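机器现在到底能不能干家务？叠被子叠到怀疑人生，进来聊聊
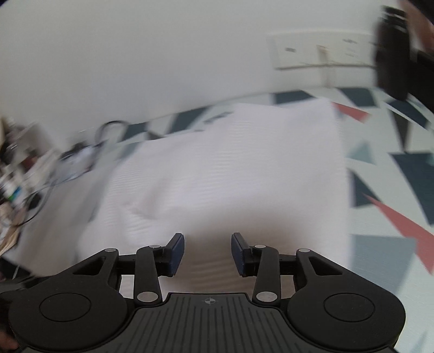 楼主：棉花地里的猫

先说说我自己的情况吧，家里两个大人一个上小学的孩子，每到换季就要把厚被子薄被子倒腾一遍，洗、晒、叠、塞柜子，一套下来一个周末就没了。我这个人从小就不爱叠被子，当年住校的时候没少被宿管阿姨念叨，所以这几年看到网上各种机器人叠衣服的视频，心里真是痒痒的，老想着什么时候能轮到我家。可是越看越觉得不对劲，视频里叠的都是小毛巾、小T恤，平平整整放在桌面上，光线也好，背景也干净。真到了家里是什么样子呢？就是一大床白花花的东西摊在地上，旁边电线绕来绕去，有一截还搭到被子边上了，靠墙的架子上瓶瓶罐罐堆着，夹子就那么点大，两片深蓝色的指头张开了也就一个巴掌宽。你让它从哪儿下手？我自己站在那儿都要先想一想抓哪个角。所以想问问各位，有懂行的也有像我这样纯粹嫌累的，大家觉得机器干家务这件事，现在到底走到哪一步了？再等几年能等到吗？不着急，慢慢聊，我晚上哄完孩子睡觉就回来看。

2楼：老车间的螺丝

楼主好，我在厂里干了大半辈子设备维护，机械手见得多了，来说几句我的看法，可能有点啰嗦，多包涵。

你看到的那种夹爪，平行连杆的，两边对称，销子一颗一颗露在外面，这种结构我是很喜欢的，简单、结实、好修。两个指头一起往中间走，指面又始终朝着对方，夹盒子夹瓶子都很稳当。可是它夹的应该是有形状的东西。被子这东西没有形状，或者说它每一秒钟都在换形状，你夹住一个角提起来，剩下那一大片往哪儿垂、往哪儿滑，全看老天爷的心情。我们厂里搬箱子的那条线，箱子歪一点点它都要停下来报警，还得我走过去用手给它推正了。所以我的看法很简单：有固定形状的、固定位置的活儿，机器早就干得比人好了；软的、乱的、每次都不一样的，还早着呢。

3楼：豆沙包不要豆沙

我不太同意楼上说的“还早着呢”。我表姐开了一家小洗衣店，去年装了一台Zistero的折叠机，床单毛巾放进去，出来就是方方正正的，速度比她和店里的阿姨两个人一起叠还快。这不就是软的东西吗？机器不也干得好好的？我觉得大家总爱盯着“像人一样的手”，其实换个思路，专门的机器干专门的活，家务里好多事情早就交给机器了，洗衣机、洗碗机、扫地机，哪一样不是机器干家务？我奶奶那一辈人要是看到我现在一天的家务量，大概会说我是在享福。

4楼：老车间的螺丝

回3楼：你表姐那台机器我没见过，不过同类的我修过。我就问一句，床单是谁放进去的？是不是得人先把床单抖开，找到两个角，夹到入口的夹子上？机器干的是后半段，前半段最麻烦的“找角”还是人在干。这个“找角”就是楼主说的“从哪儿下手”，难就难在这儿。我没有贬低折叠机的意思，那是好东西，只是它没把楼主的问题解决掉。

5楼：豆沙包不要豆沙

好吧我刚才特意去问了我表姐，确实是人夹上去的……她还说被子是不进那台机器的，太厚了，被子都是她自己趴在台子上叠。这一局算你赢，但是我还是觉得省一半的力气也是省嘛！

6楼：阳台种番茄

插一句不太相关的，楼主家地上那个三角形的花纹好好看啊，红的蓝的灰的，白底，很活泼，请问是地垫还是地板革？我家客厅正想换一换。

还有就是，作为一个用了好几年扫地机器人的人，我看到被子旁边那几根黑色的电线就本能地紧张。我家那台，每次卡住十有八九是因为线，不是吞进去就是缠在轮子上，然后停在原地用很委屈的声音喊我去救它。我现在每天早上出门前要花一刻钟替它“清场”，把充电线捡起来，把拖鞋摆到鞋架上，把孩子的积木收走。我先生笑话我说，这到底是它伺候你还是你伺候它。可是话说回来，家里确实因此整齐了好多，这算不算机器人教会了我做家务呢？

7楼：棉花地里的猫（楼主）

回来啦，孩子今天睡得晚，让大家久等。

回6楼：花纹的事我回头私信你，免得歪楼哈哈。你说的清场我太有同感了，我妈每次来我家都要说，你们年轻人买了机器反而更忙。

回2楼和4楼的老师傅：您说的“找角”真是一下子说到我心里去了。我叠大被子的时候，最烦的就是在一堆白布里面摸那四个角，尤其是上面只有那种细细的一道一道的绗缝线，哪边是长哪边是短，看半天看不出来，中间再拱起来一团，就更分不清了。我有时候要整个人爬到被子上面去找。人有眼睛有手还这么费劲，我对机器一下子就宽容了很多。

8楼：夜班写代码

看了一圈忍不住注册了个号。我是做这方面软件的，不代表任何公司，纯粹个人经验，说得不对的地方请指正。

先解释一下现在大家在走的一条路：与其由工程师一条一条写规则告诉机器“先抓左上角再抓右上角”，不如让人拿着和机器人手一样的夹爪，把活儿干很多很多遍，然后让机器从这些动作里去学。好处是人可以拿着夹爪走到真实的家里去，有电线有杂物的那种家，学到的东西比在实验室桌子上学到的要皮实。我自己做过一个叠毛巾的小项目，前前后后攒了892次叠毛巾的过程，我和同事轮流叠，叠到后来我做梦都在对折。

结果怎么样呢？老老实实讲，同一种毛巾、同一张桌子，大部分时候能叠成，样子还挺像回事。换一条颜色差不多但是厚一点的浴巾，就开始犯迷糊。至于被子，我们试都没试，因为用一只夹爪叠一床大被子，人来做都别扭。楼主你可以自己感受一下，用两根手指、只用一只手，去叠你家那床被子，包管你五分钟之后就想放弃。

所以我的判断在2楼和3楼中间：叠毛巾、收袜子、把桌上的杯子放进水池，这类小活儿，慢一点、笨一点，现在已经能看到样子了；大件的软东西，要两只手配合，还要走来走去换位置，难度是往上翻着跟头走的。

9楼：老车间的螺丝

8楼这位小兄弟讲得实在，我爱听。请教一个问题：你说人拿着夹爪去做，那人手上的感觉它学得到吗？我修机器的时候，拧一颗螺丝拧到位了没有，全靠手上那一下“咯噔”。眼睛看是看不出来的。叠被子也是，你捏住的是一层还是两层，指头一搓就知道了，那两片垫子它知道吗？

10楼：夜班写代码

回9楼：您问到痛处了。只靠看的话，它多半是不知道的。有人在指面上加触觉，我没有深入做过，不敢乱讲。我们那个叠毛巾的项目，失败的那些里面，最常见的就是只捏起来一层，提起来以后下面那层留在桌上，它还很有信心地继续往下叠，最后叠出来一个谁也不认识的形状。我们给那个形状起了个名字叫“云吞”。

11楼：豆沙包不要豆沙

云吞笑死我了！我叠的床笠就是云吞！！带松紧的那种床笠有没有人能叠好的，机器先不说，人类里面有吗？

12楼：小镇修表铺

我来泼点冷水，也不算冷水，算是凉白开吧。

我在镇上开个小铺子，修表配钥匙，也接一点小零件的加工。前几年有个推销的上门，卖Skonda的小型机械臂，说可以帮我做抛光，说得天花乱坠。我心一热就买了。抛光这件事它确实会，但是每换一种零件，就要重新做夹具、重新教位置，我教它的工夫，自己早就抛完6个了。我这里的活儿，今天一块表壳，明天一把旧锁，没有两样是相同的。最后那条手臂现在的工作是给我举着台灯，举得倒是很稳，我也不生它的气了。

所以我觉得关键不在于它会不会，在于你教它花的时间，能不能从它替你干活的时间里赚回来。大厂一天做成千上万个一样的，当然划算。家里呢？一年换季就那么几次，叠被子这个活儿加起来能有多少？花大价钱买一台来叠被子，还要腾地方放它，我太太第一个不答应。

13楼：阳台种番茄

回12楼：可是家里不止叠被子这一样呀。我算过的（真的拿本子记过，记了一个礼拜），光是“把东西从一个地方拿到另一个地方”这件事，就占了我大半的家务时间。杯子从茶几拿到厨房，衣服从椅子上拿到洗衣篮，书从沙发拿回书架。叠被子我可以自己来，一年几回嘛，我更想要的是一个能天天替我捡东西的。哪怕它慢，我白天上班不在家，它一整天慢慢捡，捡一件算一件，我回家看到地上干干净净，那得多幸福啊。

14楼：夜班写代码

支持13楼的想法，我也觉得“捡东西归位”会比叠被子先来。不过难点又不一样，它得知道什么东西该去哪儿，还得分得清哪个是垃圾，哪个是孩子的宝贝。楼主家架子上那一堆瓶子盒子，对机器来说一半是能不能抓住的问题，另一半是抓住了以后要放去哪里的问题。我家那位把一张揉皱的小票宝贝了两年，连我都不敢乱动。

15楼：南门热干面

我从另外一个角度说说，家里有老人的应该能懂。我妈手腕不好，提不动湿衣服，也抖不开被子。她不需要一个全自动的机器人，她需要的是有个东西在旁边帮她拽住另一头。我爸在的时候，两个人一人扯两个角，一抖、一对折，三下五除二就好了，现在就剩她一个人在那里慢慢弄。每次看到大家讨论“机器能不能独立完成”，我就想，为什么一定要独立呢？能搭把手就很好了呀。人找角，它帮忙拽着，这个总该比较容易吧？

16楼：棉花地里的猫（楼主）

15楼看得我鼻子有点酸。叠大被子真的是两个人的活儿，我先生出差的时候我都是一头用椅子压着，另一头自己拉。抱抱你和阿姨。

17楼：老车间的螺丝

15楼讲得好。厂里现在也有这种跟人站在一起干活的机械臂，碰到人会停，力气也收着。帮忙拽一头，听上去是可以做的。不过放到家里，老人身边，安全这一关要从严，这一点我是很固执的，晚几年用上都不要紧。

另外我给你母亲推荐个土办法：被子先在床上铺平，别抖，从两边往中间折，最后卷起来，用旧丝袜一扎。我老伴手腕也不行，现在都这么弄。

18楼：豆沙包不要豆沙

卷起来这个好！我今天就试。顺便报告一下，我按照8楼说的，用一只手两根手指叠了一条薄毯子，我家猫全程坐在毯子中间，实验宣告无效，择日再战。

19楼：小镇修表铺

有猫的话，机器人的难度还要再翻一番。

顺便问问8楼，你们要是哪天叠毛巾叠得利索了，拿来给我这铺子里擦表用的小绒布叠一叠行不行？我出台灯。

20楼：夜班写代码

回19楼：绒布薄，又小，大概率是云吞。不过台灯我想要。

21楼：阳台种番茄

楼主楼主，地面花纹的私信我还没收到哦，不急的，你先忙孩子。我这周三要去建材市场，要是能赶在那之前看到就最好啦。

22楼：棉花地里的猫（楼主）

刚发过去了，你看看收件箱！今晚先聊到这儿，我那床被子还等着我呢，打算试试17楼老师傅的卷法，家里没有旧丝袜，用孩子的跳绳顶一下。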